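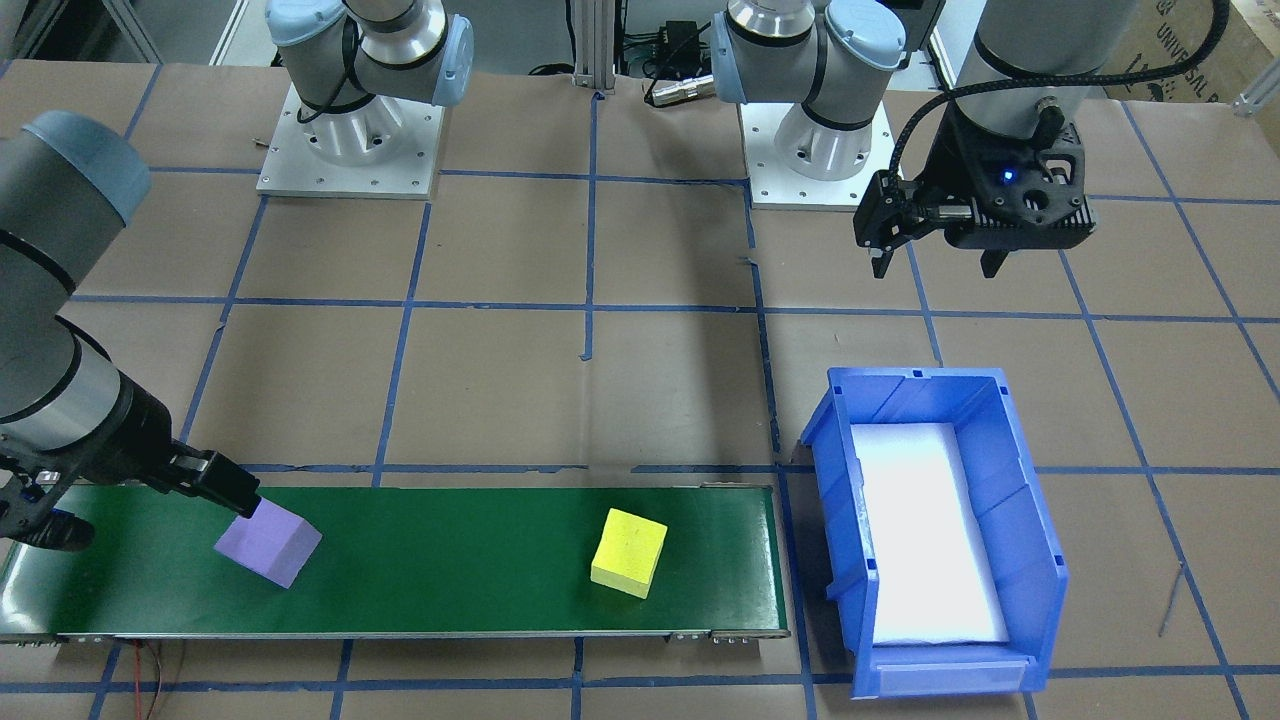
Chapter 12
Belts, Bins and Marked Surfaces

In this chapter you will learn to
describe the path an item takes across a packing table
mark out a work surface with paper and tape
choose and place a bin at the end of a short belt
keep a simple record of what goes into each bin

Words to know
bench belt, receiving end, discharge end, parts bin, lip, cell, tare, stray

12.1 Small goods on the move

Chapter 11 dealt with pallets and cartons, which are moved by the load. Most of the items that pass through a stockroom are much smaller than that. A box of door hinges, a bag of foam corner blocks or a tray of knobs has to be opened, looked over, divided and put away, and this is done on a table.

The table has the same job as the floor of a warehouse. Goods come in on one side and leave on the other, and between the two they should cross each other's path as little as possible. When a table is badly arranged, workers reach over finished goods to get to unfinished ones. Items get mixed. A block that was already checked gets checked again, and one that was never checked goes out the door.

Three things bring order to a packing table: a belt to carry the goods, a bin to receive them, and marks on the surface that show where everything belongs. The table in the opening photograph has all three. A purple foam cube and a yellow one are on a dark green belt, and a blue bin stands on the paper to the right of the belt's end.

12.2 The bench belt

A bench belt is a short conveyor made to sit on a table. The moving surface is a loop of fabric or rubber stretched over a roller at each end. A frame runs along both sides and holds the rollers the right distance apart. The end where goods are put on is the receiving end. The end where they come off is the discharge end.

Dark belt surfaces are common. Light-colored goods show up well on them, and so do bright ones, like the yellow cube in the photograph. Dark goods on a dark belt are easy to miss, and a stockroom that handles a lot of black rubber parts may keep a second belt in white.

The way an item sits on the belt matters. A cube lying flat on one face is stable and will usually ride the full length without turning. A cube tilted up on one edge can drop to either side when the belt starts or stops. Round items are the hardest to carry this way and are normally put in a shallow tray first.

Leave space between items. A good rule for beginners is to leave at least the length of one item between it and the next. On long goods the gap can be shorter once the packer is used to the pace.

Wires and cords should be led away from the front of the belt, where sleeves and hands pass most often. Tape them to the table or run them off the back.

12.3 The parts bin

The parts bin is an open plastic box with a low front lip. Many kinds can be stacked, and the lip leaves an opening at the front even when another bin sits on top. Bins are sold in several colors, and a stockroom should decide what each color means and then stick to it. At the Tremindale stockroom, which supplies several of the examples in this book, blue bins hold goods that have been checked, yellow bins hold goods waiting to be checked, and red bins hold goods to be sent back.

A bin that receives goods from a belt should stand with its open top facing up and the lip toward the person who will empty it. The gap between the discharge end and the bin depends on how the goods are moved across. If they drop straight from the belt, the bin must be close and its rim lower than the belt surface. If they are lifted across, the bin can stand farther off, and its height matters less.

Do not fill a bin above the lip. Foam and other light goods will spill forward well before the bin feels full.

12.4 Marking out the surface

Cover the table before marking it. Brown kraft paper is the usual choice. It is cheap, it protects the tabletop, and it can be torn off and replaced when it is dirty. Pull it tight and tape down the edges.

Next, divide the paper into cells with strips of masking tape. Pick a tape color that stands out against the paper, such as dark blue on brown. Lay all the strips in one direction first, then lay the others across them. The cells should be close to square, but they do not need to be perfect. Once the grid is down, set the belt and the bins in place and note which cells they cover.

A grid makes it easy to put things back. If a bin is knocked or borrowed, anyone can return it to the right cell. It also makes written instructions shorter. "Place the bin in row 3, column 4" takes less explaining than a sketch does.

Rows are counted from the front edge of the table and columns from the left. Write the numbers on the paper along the edge, outside the cells, and write them again each time the paper is changed.

12.5 Keeping the bin record

Each bin has a card. The card gives the item name, the supplier, the bin color, the grid position and the count or weight. Light goods of one size are often weighed instead of counted. The weight of the empty bin, called the tare, is written at the top of the card and subtracted from the reading.

Sample card
Item: foam block, mixed colors
Supplier: Braseck
Bin: blue
Position: row 3, column 4
Tare: 410 grams
Opened: 1 July 2025

An item found outside any bin or off the belt is called a stray. Strays are not added to the nearest bin. They go back to the receiving end and are checked again with the next lot.

Before you go on

Look at a table, counter or desk that you use often. Draw its outline and mark where things arrive, where they are worked on and where they leave. Draw an arrow for each path. Keep the drawing for Section 12.6, where you will plan a packing table for a mixed order from two suppliers, Bhat and Sirkitz.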